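We use cookies to remember your settings. Accept / Manage

Filed under: Threads, Robots, Learning by showing

Rawiri Kingi
April 13, 2019

1/ Right, cup thread! A few of you asked what I've been up to at Etora since January, and the answer is cups. Stacking them, unstacking them, passing them about, and saving every single go so a learning system can have a crack at it later.

2/ The project is called Waaka. We don't write rules for where the fingers should go. We show it lots of goes at the same small job and let it find the pattern. So most of my day is making goes, and I love it far more than I expected to.

3/ As of last night we have 2,811 goes saved, and 1,794 of those have been checked and labelled. The gap is my fault. I like making them more than I like labelling them (sorry, labelling pals).

4/ My favourite view is the one from down at the gripper. You get one beige cup sitting in another, a green pad on each side, and hardly anything else to distract you. I could watch these all day! 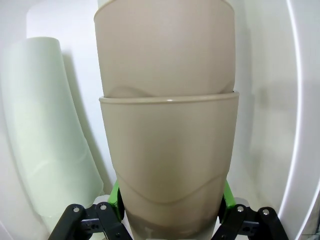 5/ WHAT COUNTS AS A GOOD GO

Smooth counts for a lot. If I dither halfway, the system learns to dither too, and then you get an arm that hovers over a cup like it's choosing a biscuit. Slow is fine. Stopping and starting is a pain.

6/ Mistakes are welcome as long as they get put right. A crooked stack that's then straightened is gold, and we tag those separately. A crooked stack that's just left goes in the other folder.

7/ We change the starting spots after every 24 goes. Early on I forgot for a whole morning, and the system got brilliant at picking up a cup from exactly one place on the table. Move it a hand's width and it was lost. Lesson learnt, big sign now taped to my monitor.

8/ Colours get swapped round as well, mint and tan. Otherwise it can decide that "left" and "green" mean the same thing, and you don't find out until weeks later.

9/ Two arms is where it gets really fun. One each side, a cup in each gripper, and both have to behave at the same time. Arms out wide, a cup in each hand, and the pair on the table waiting their turn:
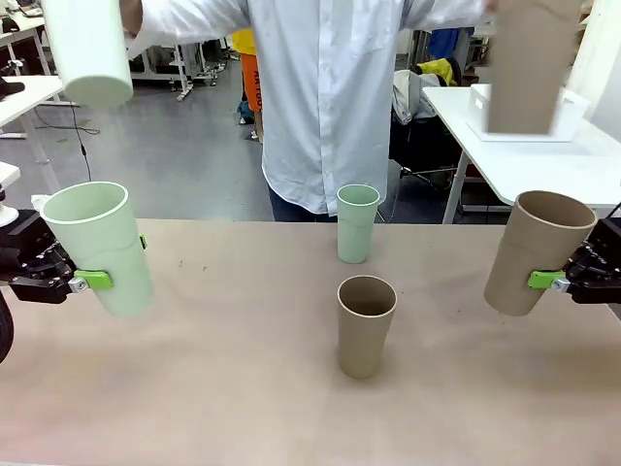
10/ Timing is the hard bit with two. People don't move both hands evenly, we lead with one and the other catches up, and you only notice when you play it back. My left is always late. I've got better at it, but the early goes are full of lag and I've kept them in, labelled as such.

11/ Someone asked about the viewer I use for checking. It's Nutbridge, with seven tags set up on the number keys. Clean, fixed, dropped, slow, lag, wrong cup, bin. I had loads more tags at first and kept forgetting which was which.

12/ Next up is three cups with two arms, which needs a handover in the middle. I've tried it by hand at the kitchen table and it's harder than it sounds. Will post how it goes. Questions very welcome, I'm about all afternoon!

Related threads
- Ukitz meet-up notes: sharing small datasets
- How I name my files (and how I used to)
- Labelling day, with snacks
- First week on Waaka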